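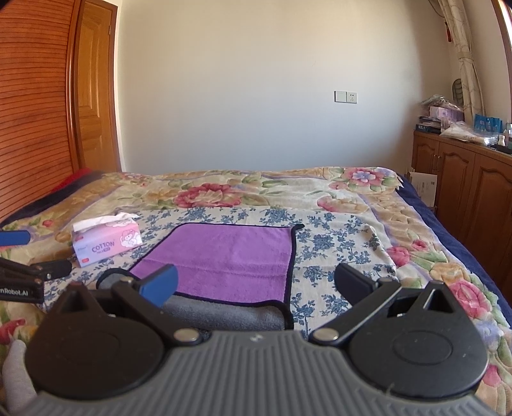 Centrífuga de segunda mano: ¿qué pedir antes de pagar?

Preguntado por Chiharu Furukawa, 28 de noviembre de 2022

Buenas. Busco una centrífuga de mesa para un laboratorio pequeño de análisis de aguas. Tengo una oferta de Dreta por 1.293 euros, modelo Lornby, sin rotor, y otra de un particular por 1.013 con rotor pero sin manual. La necesito en diciembre. ¿Qué documentación debería exigir? ¿El rotor se puede comprar aparte?

Respuesta 1
Pide el número de serie del rotor y el registro de ciclos. Si no hay registro, yo cuento el rotor como chatarra y calculo el precio sin él. Los rotores de aluminio tienen vida limitada y la corrosión en los alojamientos no siempre se ve. Pide también un vídeo del equipo girando al máximo y del cierre de la tapa.

Respuesta 2
yo compré una a un particular y bien, ya lleva dos años

Respuesta 3
Se puede comprar aparte, pero comprueba que sea compatible con el eje. En Marciniak me cobraron 1.169 por uno de ángulo fijo, más portes. Con eso la de Dreta ya no sale tan barata. Pregunta si te la dan revisada y con qué garantía.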